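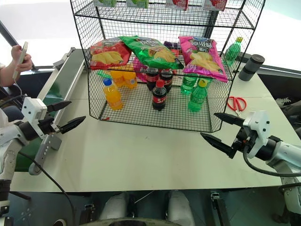 How to read the salt on a food label without losing your afternoon

Home | Heart health | Eating well | Recipes | Ask us

Your nurse has told you to cut down on salt, you have nodded gravely, and now you are in aisle 9 squinting at print designed for ants. Take your glasses. Then do this.

Step 1. Find the "per 100g" column. The "per serving" one is written by optimists, and a serving is often whatever size makes the number look polite.

Step 2. Look at the line marked salt. Over 1.5g per 100g is high; 0.3g or less is low. Everything in between is a matter for your conscience.

Step 3. If the label gives only sodium, multiply by 2.5. A packet showing 669mg of sodium per 100g works out at nearly 1.7g of salt, so it is high, however modest it looked a moment ago.
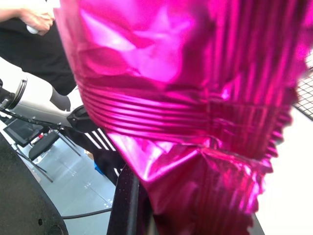 Shiny pink foil, pleats and all.

Step 4. Compare 2 brands of the same thing. Bread and breakfast cereal are the sneaky ones – they don't taste salty, and you eat them every day.

Step 5. Add up one ordinary day. The advised limit for adults is 6g, sauces included. Rosaire Cormier, who tested this page for us, got there by lunch and blamed the soup.

Check with your doctor or pharmacist before using salt substitutes, as many contain potassium and don't suit people with kidney trouble or on certain blood pressure tablets.

15 comments | Share | Print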